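Front Desk and Sample Room Assistant (part-time)

Sachdeva Surfaces, Astmont

We sell countertops, wall coverings and flooring to homeowners and small contractors. We need one person to work the front desk and keep the sample room in order, 3 afternoons a week, with extra hours in December.

You will answer the phone, book appointments, check samples out and back in, and mail swatches to customers. The sample room holds 780 pieces, and each has a number and a place on the shelf. You should be able to lift 30 pounds and use a spreadsheet. Experience in flooring or tile is welcome — we will train someone who has none.

Parking is free behind the building. The 200 bus stops across the street.

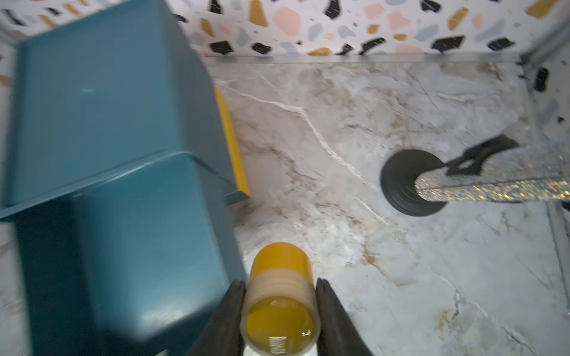 Marble pattern with terrazzo-patterned wall.

To apply, send a resume and the names of two references to Poonam Upadhyay, Sachdeva Surfaces, 347 Endent Road, Astmont, or drop them off at the desk. Applications close 1st October. Please do not call about the status of an application.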